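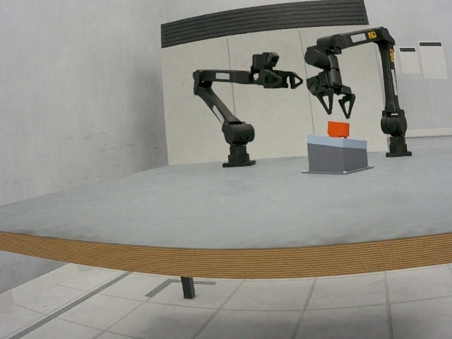

Wenex Two-Arm Bench Cell, Practice Package
Item: Plekham 43
Price: $2,199 (arms and controller not included)
Availability: ships from Lakholm, 20 working days after order

The package covers the setup rules, simulation model and paperwork for a bench cell in which two small arms share one pickup point. It is meant for shops and labs that already own their arms and need a written basis for running them side by side.

What is supplied
Simulation model of the cell: table, pedestal, both arms with two-finger grippers, surrounding walls
Pedestal with base plate
Block set for handling trials
Setup manual, printed and PDF
Risk assessment form, blank, with a worked copy
Label sheet for links and controller door

Rules for a shared work area
The manual treats the space over the pedestal as a single zone. One arm holds the zone at a time. The other arm waits with its gripper open and empty, outside the zone boundary, until the controller passes the zone over. The waiting position is taught by hand and stored as a fixed point. It must not be calculated at run time.

Default separation between the two grippers is 300 mm. A shorter distance may be entered, but only after the risk assessment has been redone for that distance and signed. The model flags any path that breaks the entered value and stops the run at that step.

Approach to the block is from straight overhead. Side approaches are locked out in the supplied program, as they bring the wrist too near the neighboring arm. After the fingers close, the block is raised clear of the pedestal before any sideways travel. 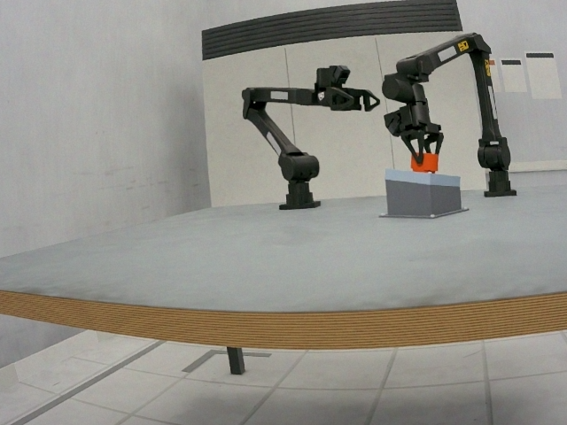
Gripper force is set at the lowest value that holds the block through a full-speed stop. Test this in the model first, then on the hardware at reduced speed with the guard closed. Loss of power must leave the fingers closed. Grippers that open on power loss are not suitable for this package.

Warning labels on the links stay readable at all times. Do not cover them with cable wrap or asset tags. Replace worn ones from the label sheet and note the change in the log.

Before first use
Check that both base plates are bolted to the table and that the bolts are marked after tightening. Run every program in the model from start to finish. Run it again on the hardware at slow speed with one person at the stop button and no one inside the guard. Keep the signed form with the cell - not in an office.

Limits
The package does not replace the arm maker's manual or the safety rules that apply at your site. It is not intended for work where a person reaches into the zone while either arm has power. The model does not predict cable wear or finger wear.

Revision notes
Updated March 28, 2021. Zone handover section rewritten by Tarmo Rimkutė. Worked risk assessment checked by Fuad Berhe. Buyers of the November issue receive the new manual as a PDF at no charge - quote the original order number.

Related items
Worku guard panels, clear, per panel
Worku stop button box with bench clamp
Spare label sheet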